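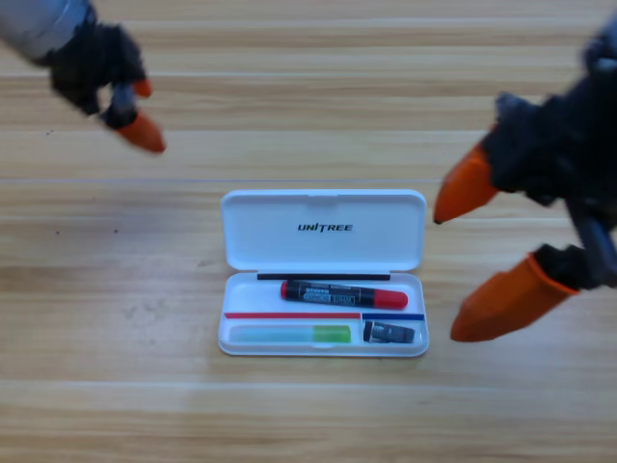 *A white pencil case, open on the table, with a marker along the top of the tray.*

Welcome to the questions page for the Narnoston pencil case swap! We get a lot of the same notes every August from families who are new to it, so we've tried to gather up the answers in one spot. If yours isn't covered, the Drornine library desk is glad to take a note for us.

## What is the swap, exactly?

It's a long table full of pencil cases, more or less. People bring in cases they're done with, filled with whatever still works, and take home one that suits them better. Last year 356 cases changed hands, and we had a lovely time cleaning every one of them.

## Does the case have to be new?

Goodness, no. Scuffs are fine, and so are names on the lid - a company name, a school name, your cousin's soccer team. The white one up top says UNITREE in big black letters and it's perfectly welcome. Please just check that the lid closes and stays closed.

## What should I put inside?

Fill it the way you'd want to find it. A marker, a couple of pencils, an eraser, maybe a glue stick if you have a decent one. We'd much prefer a case with a few good things in it to one stuffed so full that the hinge complains. Try every marker on scrap paper first, please, and make sure its cap is on tight.

## Are hard cases better than soft ones?

We take both, and kids have strong feelings in either direction! A hard case that opens flat is handy on a small desk, and it keeps pencil points from snapping in a backpack. Soft pouches hold odd shapes and don't clatter when they hit the floor (the teachers at Fetthorpe have mentioned this more than once).

## How do I clean a white plastic case?

Warm water, a drop of dish soap and a soft cloth will take care of most of it. For ink, dab a little rubbing alcohol on a cotton ball and go gently, especially near any printing, which can rub right off. Leave it open overnight to dry before you put anything back.

## How long can the case be?

Up to 8 inches, or it won't fit in our bins. Longer ones can go in the box by the door.

## Can I bring more than one?

Up to seven per family. After that, call ahead so we can find room.

## Where do I drop them off?

At the Lauritsen building, side entrance, from 9 a.m. to noon. Leftover cases stay on the shelf in the hall through September, and you can help yourself.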